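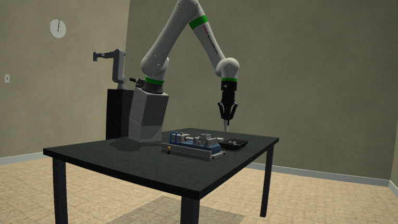
Skarkura nightly backup stalls, job marked "incomplete"

Support > Backup and storage > Skarkura > Closed tickets

Status: closed
Opened by: Recep Dağdelen, Ersoy branch office
Affected: nightly full backup from the Trarnen file server to the remote store at the main office
Not affected: incremental jobs, manual restores, all backups on the local shelf unit

Reported problem

The nightly full backup starts on schedule at 11 p.m. and copies normally until the progress counter reads 40 percent. It then sits there. No error is shown on the console. When the retry limit of 6 is reached the job is closed as "incomplete" and the lock file is left behind, which blocks the incremental job that should run the next morning.

The fault began in June. The Skarkura version was not changed in that period. The client says nothing else was changed either – see the firewall entry further down.

First checks

Disk space on both ends was fine. SMART data on the Trarnen volumes was clean. The service account could log in to the remote store and write, rename and delete a test file. Clocks on both machines matched.

We removed the stale lock file by hand and started the full job at 2 p.m. with verbose logging on. It stalled at the same place. That took the overnight antivirus scan off the list, as it was not running in the afternoon.

The last lines in the verbose log before the silence were:

checksum start: archive_old.img
checksum done: archive_old.img
control: send NEXT
control: waiting for reply

The reply never arrives. The remote log shows no NEXT request at all for that session. As far as the remote store is concerned the client is still busy with the checksum.

Ruling out the switch

Both machines connect through Soment switches, and the port counters were read before and after a failed run. No CRC errors, no discards, no link flaps. Energy saving was turned off on the Trarnen port anyway and the job run again. Same stall. The setting was put back.

A patch cable was swapped on request of the client. No change. The old cable tested good and is back in the drawer.

A large copy was then made by hand between the same two machines over the same path. It finished without a pause, and the file compared equal on arrival. This shows the path can carry the data. It does not show that the path will hold a quiet connection open, and that is where we went next.
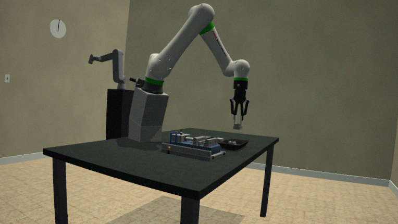 What the capture showed

Packet captures were taken on both ends at once. Skarkura opens two TCP connections per job: a data connection, and a control connection that carries the short commands. While the software builds a checksum for a large file, the control connection carries nothing.

The archive file in the Trarnen share is the largest one in the set. Its checksum takes longer than 50 minutes on this hardware. The capture on the client end shows NEXT being sent and then resent with growing gaps. The capture on the store end shows none of these packets. Something between the two was dropping them.

The branch firewall was the only stateful device on the path. Its session timeout for idle TCP was set to 50 minutes. Recep checked the change history and found that the firewall had been restored from a default profile in June, after a power supply was replaced. The earlier profile had a much longer timeout. The device drops expired sessions without sending a reset to either end, so neither machine was told that the connection had gone.

Fix applied

1. In the Skarkura job settings, opened Advanced and turned on "Send keepalive on control channel".
2. Set the keepalive interval to 5 minutes. The field takes minutes, although the tooltip says seconds.
3. Restarted the Skarkura service on the Trarnen server. Saving the form is not enough – the old value stays in use until the service restarts.
4. Removed the leftover lock file from the job folder.
5. Left the firewall timeout alone. The client wants the default profile kept for now.

Result

The full job was run by hand and passed the archive file. The next scheduled run also completed, and the morning incremental started without help. Captures now show small keepalive packets on the control connection for the whole of the checksum step. 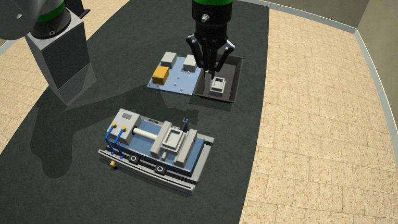
Does the keepalive setting need to be turned on for the incremental jobs too?

Only if an incremental run is likely to include a file whose checksum outlasts the firewall timeout. The setting is stored per job and is off by default. It adds almost no traffic, so turning it on everywhere does no harm.

Open item: the tooltip error has been passed to the Skarkura maintainers. Ticket closed with the client's agreement.

Comments

dkell_ops
Same symptom here with a different firewall. Ours did send a reset, but the job still hung, so check for that as well.

m.arden
Can you confirm the restart in step 3? I changed the value and the next job picked it up without one.

Recep Dağdelen
We needed it. I tried without first and the capture showed no keepalives. Maybe it depends on whether a job is loaded at the time.

tapeworm
Would splitting the archive file have worked as well?

dkell_ops
Probably, if each part is short enough to checksum. You would have to redo it whenever the archive grows.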